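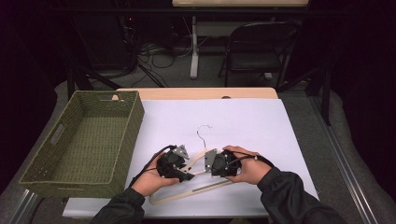 Hélène Gagnon pregunta si las perchas de madera se guardan en el cesto o colgadas, que en su casa se le amontonan en el suelo del armario y ya no puede más. Colgadas las que uses, Hélène. Las demás, al cesto. Y de ahí salen casi todas las dudas que nos llegan, así que van juntas.

PREGUNTAS FRECUENTES: PERCHAS Y CESTOS

¿Cuántas perchas caben en un cesto?
Depende del cesto, claro. En el Zakum mediano entran 13 de las planas, todas con el gancho hacia el mismo lado. Si las cruzas, muchas menos y encima se enganchan.

¿Gancho hacia dentro o hacia fuera?
En el cesto, hacia arriba. En la barra, hacia la pared. Hay gente que lo hace al revés y tampoco pasa nada, pero todas igual.

¿Se puede girar el gancho?
En las Femex sí, gira. En las Degefa va fijo, no forzar. Si se afloja, una vuelta a mano en el sentido del reloj y listo.

¿Las perchas de color crema manchan la ropa?
No deberían. Las nuevas, por si acaso, un paño blanco seco antes de colgar nada. Si el paño sale con color, escribidnos.

¿Cómo se limpian?
Paño apenas humedo, secar enseguida. Nada de remojo. Nada de lavavajillas (sí, nos lo preguntan).

Tengo astillas en los hombros de la percha. ¿La tiro?
No hace falta. Papel extendido en la mesa, percha plana encima, lija fina siguiendo la veta. Sacudir el papel en la basura y repetir si hace falta. Con un jersey fino probad antes en la manga, que se ve menos.

Los pantalones se me resbalan de la barra de abajo.
Tira antideslizante. Se vende en rollo, 345 cm, y se corta con tijera normal. Limpiar la barra, pegar, apretar y esperar a mañana para colgar. Si vuestra barra ya trae ranura, medid el ancho antes de comprar porque no todas las tiras entran.

¿El cesto trenzado aguanta peso?
Perchas, bufandas, cinturones, sí. Libros no. Cogedlo por las asas, las dos, que si se levanta por una sola el trenzado se va deformando.

¿Se puede lavar el cesto?
Aspirador con boquilla pequeña y trapo. Si se ha doblado en el envío, relleno de toallas y un par de dias con ellas dentro.

¿Hay verde oliva?
En la serie Lestcombe, sí. Vuelve a entrar en marzo.

¿Cuántas perchas necesito?
Una por prenda colgada y 3 de sobra para las visitas. Quien tiene 100 perchas acaba teniendo 100 cosas colgadas, así que ojo.

¿Qué hago con las que me sobran?
Las de alambre, a la tintorería, muchas las aceptan. Las de madera en buen estado se regalan enseguida. Las rotas: quitad el gancho, va con los metales, y preguntad en el punto limpio por el resto.

¿Puedo cambiar un pedido de perchas si ya abrí la caja?
Sí, si están sin usar. Mandadlas planas y con papel entre medias. Los pedidos de antes de las 13 h salen el mismo día.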